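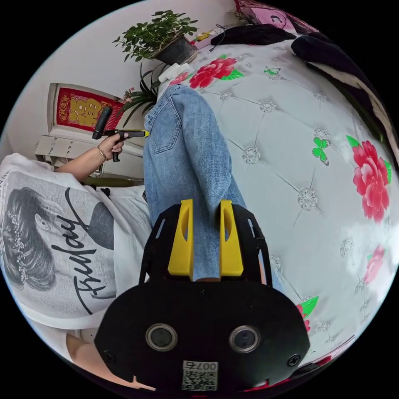

White diamond-tufted fabric printed with peonies and butterflies, with crystal-like studs where the lines cross.

Crystal-button tufting

Crystal-button tufting (also jewel tufting, diamante buttoning, or, in older trade lists, glass buttoning) is a way of finishing padded furniture in which the cover is drawn or stitched into a pattern of diamonds and a faceted, shiny button is set where the lines meet. It is most often found on bed headboards, and also on bed frames, bench seats, vanity stools and wall panels. The buttons may be glass, acrylic, or metal-coated plastic. Despite the name, few of them are crystal in any sense that a glassmaker would accept.

The style is commonly sold as a continuation of nineteenth-century deep buttoning. The link is real but thinner than sales copy makes it sound, and much of what is repeated about the history, the strength and the upkeep of such furniture has little behind it.

Terms

"Tufting" and "quilting" are used loosely in shops, and the two are often swapped. In upholstery, a tuft is made by passing a cord or strong thread through the cover and the padding and fixing it behind, so that the point is pulled below the surface. The spare fabric between points is folded into pleats. In quilting, the layers are sewn together along continuous lines, and there need be no pull-through at all. A quilted panel with studs added at the crossings can look very much like a tufted one from across a room.

Many products described as "deep-buttoned" are quilted panels of this second kind. Whether that matters depends on what the buyer was promised. A simple check is to run a fingernail along the line between two buttons. A folded pleat opens a little, while a sewn line does not.

"Crystal" is the least reliable word in the vocabulary. In glassmaking it has traditionally meant glass with a high content of lead or another metal oxide, valued for the way it bends light. In furniture catalogs it means only that the button has facets. The upholsterer Pascual Fuentealba, who writes on trade terms, has argued that the word should be dropped for buttons altogether and replaced by "faceted". The suggestion has not caught on.

History

Buttoned upholstery became widespread in Europe and North America during the nineteenth century, when coiled springs and thick stuffing made for deeper seats. Buttons held the stuffing in place. That they also looked rich was part of the appeal, and by the later decades of the century some pieces were buttoned in places where no stuffing was likely to move.

A popular story credits the diamond pattern to an English earl who wanted a seat that would not crease a gentleman's coat. No document from his lifetime is known to support it, and the story also fails on practical grounds: a deeply pleated surface is more likely to mark a coat than a flat one.

The date at which faceted buttons replaced fabric-covered ones is unclear. Claims that they were usual in film-star bedrooms between the wars rest mostly on photographs, in which a satin-covered button under strong light is hard to tell from a glass one. The furniture maker Sestetti long advertised itself as the originator of the jeweled headboard. Nhi Mai, who went through the firm's surviving order books, found fabric-covered buttons throughout the early volumes and no faceted ones until much later, by which time rival makers were selling them too. The firm's advertising was later changed to read "among the first".

Printed covers

Deep buttoning was mostly done in plain cloth, leather or small repeating patterns, and for good reason. Each pleat swallows some fabric, so a large motif is broken up as the cover is pulled in. Shallow quilting removes most of this difficulty, and with it came large printed flowers. Peonies and roses are frequent choices, in red or pink on a white or cream ground, often with green leaves and sometimes with butterflies in the open spaces between blooms.

Peonies on bedroom textiles are regularly explained as a sign of wealth, honor or a happy marriage. The flower does carry such meanings in Chinese decorative art, where it has a very long record. It does not follow that every peony headboard is a wedding piece. Aldana Vergara, in a survey of print studios supplying furniture makers, found that most designers had picked the flower because it fills a large area with few petals to draw and still reads clearly when the surface is uneven. Several could not say with confidence whether their own design showed a peony or a rose.

Placement of the print against the buttons is treated by some makers as a mark of quality, with no stud landing in the center of a bloom. Others pay it no attention. On a continuous printed roll, lining up flowers and diamonds wastes cloth, and cheaper panels are cut wherever the roll happens to fall.

Construction

A typical headboard of this type has a board or frame, a layer of foam, a thin wadding, and the cover. For true tufting the board is drilled at each button position and the foam is cut or pierced to match. The button is threaded through and its cord fastened to the back with staples or a toggle. The work usually begins at the center and moves outward, the pleats being laid with a flat tool as each new point is pulled down.

Quilted panels reach the workshop already sewn. The buttons are attached afterward, either by cord or by a shank that pushes through into a locking washer. The second method is quicker. It is also the source of a good share of complaints -- a washer that has let go cannot be tightened from the front, and on many beds the back is closed with glued cloth.

The faceted button itself is normally in two parts: a metal or plastic cup, often silver in color, and a cut stone held in it by glue or by a folded rim. Rim-set stones last longer as a rule. Glue-set ones are cheaper and are rarely described as such on the label.

The spacing of the diamonds is sometimes offered as evidence of quality, on the idea that more buttons mean more work. With pre-quilted cloth this is not so.

Durability

Makers' figures should be read with some care. The Jevik button, a locking type sold to small workshops, was marketed with the line "100 percent pull-proof". In a trial at a furniture training workshop in Jultitstead, run by Emiliano Gaete, 718 faceted buttons of mixed types were fitted to test panels and pulled at a steady load. The Jevik buttons held well at the shank, but their stones came out of the cups as readily as those of the unbranded kinds. The seller's answer was that "pull-proof" had referred to the shank only.

The trial has limits of its own. The panels were new, the load was straight, and no one had leaned on them for years with wet hair or kicked them while changing the sheets. Gaete himself described the results as a guide to which buttons fail badly, and declined to rank the rest.

Claims of a fixed service life, such as the 15 years quoted by the retailer Herrera for its jeweled range, are not based on any published test. The guarantee on the same range covered the buttons for 2.

Care

White and pale covers show body oil first in the upper middle, where heads rest. Dust gathers in the valleys between diamonds and around the rims of the buttons. A soft brush attachment is generally enough for both. Household advice columns often recommend vinegar, baking soda or a mixture of the two. Mixed together these largely cancel each other out, and vinegar alone may dull the coating on a cheap silver-colored cup.

Printed covers call for more caution than woven patterns, as rubbing can lift the color from the raised parts first. Any cleaner should be tried on an edge that the mattress hides.

Loose stones can be reset with a clear jewelry glue. Superglue is widely suggested but tends to leave a white bloom on nearby surfaces, and once it has fogged a stone there is little to be done except replace it. Matching replacements are hard to find, and owners commonly move a button from a low corner to the gap and put the odd one where it will not be noticed.

Reception

Writers on interiors have seldom been kind to the style, which is often used as shorthand for showiness. Aino Mustonen has objected that much of this is snobbery with a short memory, noting that plain buttoned leather was itself mocked as vulgar before it became the approved look for studies and clubs. Her further claim, that faceted buttons will go the same way within a generation, is a forecast and has no evidence for or against it.

A separate complaint concerns comfort. Raised buttons at head height are unpleasant to lean on when reading in bed, and owners usually deal with this by piling up pillows, which also hide the buttons.

See also

Chesterfield sofa
Headboard
Quilting
Rhinestone
Upholstery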